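Workshop tips: house rules for the two-arm bench

Updated June 6, 2023. Replaces the sheet taped up in August, which half of you never read anyway.

Quick ones first. Sleeves up, lanyards off, hair back. E-stop within reach of whoever is NOT typing. If you can't touch it from where you stand, move it, then start.

Speed. Anything new gets run at 18 percent, all the way through. No exceptions for "it's just a cup". Full speed only after 2 clean runs in a row.

Household stuff, meaning cups, brushes, sponges, goes in the tote marked Endale and stays there. Don't take it back to the kitchen. Don't drink out of it.

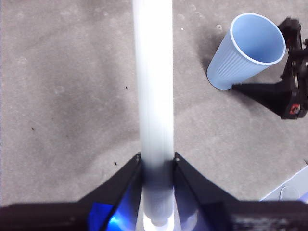

Fingers. Wipe the pads before you start, damp cloth, no solvent — it creeps into the joints. Check the little screws too. Finger tight isnt tight, use the driver. If one arm is holding something, the other one keeps clear until it's told to move. Write the handover into the script, don't eyeball it.

Smooth plastic slips. Thin plastic dents. Start with the lowest grip setting and creep up, and write down where you ended so the next person doesn't start from scratch.

Floor. Sweep before, not during. Crumbs and grit get under things and your pick heights go off. Around 800 mm clear on every side, tape it, respect the tape.

Cables: look at the loop before each session. Bend it by hand thru the full reach with the power off. Rubbing, kinks, shiny spots — stop and tell someone.

Never reach in while it's moving. Not for a dropped brush, not for anything. Pause, wait for it to settle, then reach.
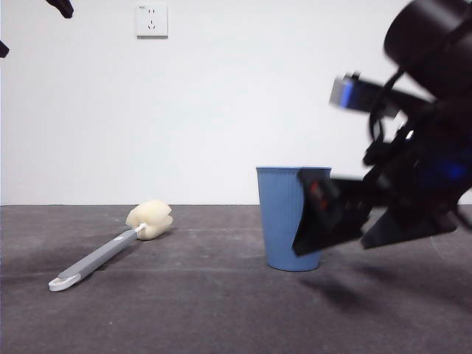 Pavithra Naidu wrote in to say the pause rule needs more teeth. At Stamevberg they made it pause, hands off keyboard, say "clear" out loud, and only then reach. Felt silly for a week, she says, then it was just habit. She'd also like the 18 percent rule to apply after any finger swap, new task or not.

Fine by me, both go in. Log sheet's on the clipboard, sign it when your done.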